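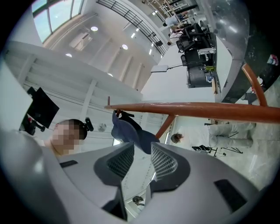 Several people on different levels, with a gray gripper in the foreground.

The thermostat, again

The heating at Fedmont House has been the main topic of conversation since November, when the old boiler gave out and the Drerby arrived in its place. The Drerby is quieter and cleaner and came with a manual of 173 pages, 53 of which concern warnings. We have read as far as the index.

Under the old system, the second floor was too hot and everyone else complained. Under the new one, each floor has its own thermostat and everyone complains separately. The building office logged 100 calls about temperature before the holidays. Several came from the same desk on the same afternoon, and they did not agree with each other.

So from Monday, 20th January, the dials will be locked at 68 degrees during working hours. You can still press the buttons. They will light up in a pleasant way and do nothing, much like the ones at the crosswalk on Govo Street.

Space heaters are still not allowed. Neither are "foot warmers," "desk radiators" or whatever the item under the third-floor copier is calling itself this week. Two of these on one outlet will trip the breaker, take out the printers and stop the kitchen clock, which was already slow.

Blankets are fine. The lost and found has a good supply, along with nine single gloves and a scarf that has been there longer than most of us.

If your floor drops below 64, call the office and tell them the number on the wall. "Arctic" is not a number. The contractor, Bravo, is coming back next month to balance the vents, and has asked that people please stop taping cardboard over them.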